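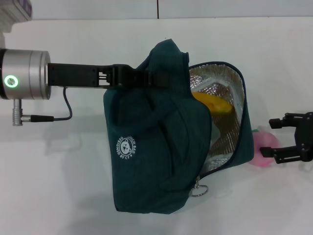 Lancheira segura pela garra esquerda, com a segunda garra entrando pela direita.

Coordenação bimanual (software)

Coordenação bimanual é o nome que se dá à camada de software que faz dois braços robóticos trabalharem na mesma tarefa sem se atrapalhar. Eu mexo com isso faz tempo e ainda acho o verbete difícil de escrever, porque cada laboratório chama a coisa de um jeito (na Skurnell era "árbitro", na Lorix é "maestro", e eu prefiro maestro!).

Papéis

O arranjo mais comum é assimétrico: um braço segura, o outro age. Lancheira é um ótimo caso, e eu defendo isso para quem quiser ouvir. Tecido mole pinçado pela alça faz dobras, a abertura muda de forma, e o planejador não pode tratar a boca da bolsa como um furo rígido. O braço que segura costuma rodar em controle de impedância, cedendo um pouco, enquanto o outro segue uma trajetória cartesiana.

Percepção

Forro metalizado e amassado reflete tudo, e câmera de profundidade odeia isso. Aparecem buracos no mapa bem onde a gente queria saber se já tem uma banana lá dentro. O módulo Vaněk, que uso desde setembro, preenche esses buracos com a segmentação da imagem colorida; fica bom em fundo branco e liso, bem pior em mesa estampada.

Planejamento e tempo

No Tenanora, o planejador que conheço melhor, a malha de controle roda a 600 Hz e a percepção a 16 Hz, e quase todo bug que já cacei morava nessa diferença (carimbo de tempo velho, sempre ele). A versão publicada em 18 de junho de 2022 passou a interpolar a pose do objeto entre um quadro e outro. Jeferson Lacerda, autor da mudança, deixou o limite de atraso em 60 ms. Eu baixei para 37 aqui na minha bancada e não me arrependi, mas aí o braço para mais vezes, então depende da paciência de cada um.

Ver também: controle de impedância; objetos deformáveis; calibração mão-olho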